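# Teaching by hand: the shelf-stocking weeks

*7 Jan 2022*

I finally got around to putting this page together! Hugo Ibarra has been bugging me for it since August, when we first got both arms moving at the same time without tangling the cables. I promised him a gallery, and what I've got is one picture and a whole lot of talking, so settle in.

Quick background for anyone who landed here from the Jombridge newsletter. I spend most of my afternoons driving a pair of robot arms by remote control. The software we use to record it is called Lilten, and every time I run through a task it saves what the arms did and what the cameras saw. Later on a model gets trained on those recordings, and we find out how much of my driving it picked up (including the bad habits, sadly). We call one run-through a demo. A good session for me is 40 demos. A bad one is 22 and a headache.

The task on this page is pasta. Packages go on a wire rack, standing up, side by side, leaning back against the rear rail. My mother asked me what I do at work now and I said "I stock spaghetti, very slowly," and she just nodded.

Pasta sounds like a silly choice, but I've gotten really fond of it. The packages are long and shiny and they bend a little in the middle, and the strands shift around inside when you pick one up. Grab it near the end and the other end droops. Grab it in the middle and it wants to spin. We tried wooden blocks before this and I could do those half asleep — the pasta makes me pay attention every single time.

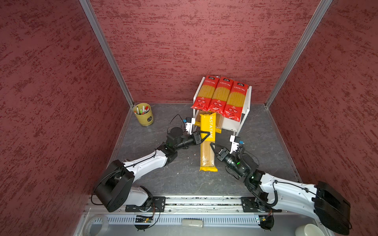

The thing I had to learn first was patience on the approach. When I started I'd swoop in, close the fingers, and then notice I'd pinched the wrapper and missed everything inside it. Aino Juntunen, who taught me, has this way of bringing the gripper over the package, stopping dead for a second, and only then going down. I thought it looked fussy. Then she trained on 28 of her demos and 28 of mine, and hers was so much better that I quit arguing and started stopping dead for a second too.

The wrist cameras are a big part of it. Each arm carries its own, and I switch between those views and the main one depending on what I'm up to. For lining up the fingers I live in the wrist view. For getting anywhere near the rack I go back to the wide one, or I clip a rail and have to throw the demo out. I've thrown out plenty for that! There's a key for it and the label has worn off.

Two arms are harder than one, and not in the way I expected. Moving both isn't so bad after a week or so. Parking one is the tricky part. While the left is busy, the right still has to be somewhere, and my right hand likes to drift when I'm concentrating with my left. You can see it in my early recordings, the idle arm sort of wandering off like it's bored. The model learned that too. We had a version that would do a nice careful pick with one side and wave gently with the other, and I was more embarrassed by that than by any of the dropped packages.

## Things I do differently now

I move the packages around before every demo. Turn one a bit, slide one back, swap the red ones for yellow. Early on I was setting everything down in nearly the same spot (it was faster) and the model got very good at exactly that spot and hopeless a hand's width over.

I also keep some of my mistakes. If a package slips and I recover it, that one stays in, as long as the recovery is clean. Hugo and I went back and forth on this for ages. He wanted only the pretty ones. We ended up running a set of 24 with recoveries left in, and the arm that came out of it would at least try again after a fumble, where the other one just carried on placing an invisible package on the rack.

And I take breaks! Somewhere past the halfway point my shoulders creep up and my moves get jerky, and it shows in the recordings before I feel it myself. Aino can look at a plot of joint speeds and tell me when I should've gone for coffee. It's a bit creepy and she's always right.

## What's next

We're moving over to the Grarnetti controllers this month, the ones with a bit of push-back in the handles. I got a short turn on a pair when I visited the Antunes lab and I came home raving about them. You feel it when the fingers meet something. With what I've got now I go entirely by eye, and with a crinkly wrapper your eye isn't always a lot of help.

After that, Hugo wants to try passing a package from one gripper to the other in mid-air. I've practiced it a little on the side. My best advice so far is to let go later than you want to, and then a tiny bit later than that.

If you drive arms too and you've got tricks for long floppy things, please write to me. I'd love to hear how you handle the droop, and whether your idle hand wanders as badly as mine.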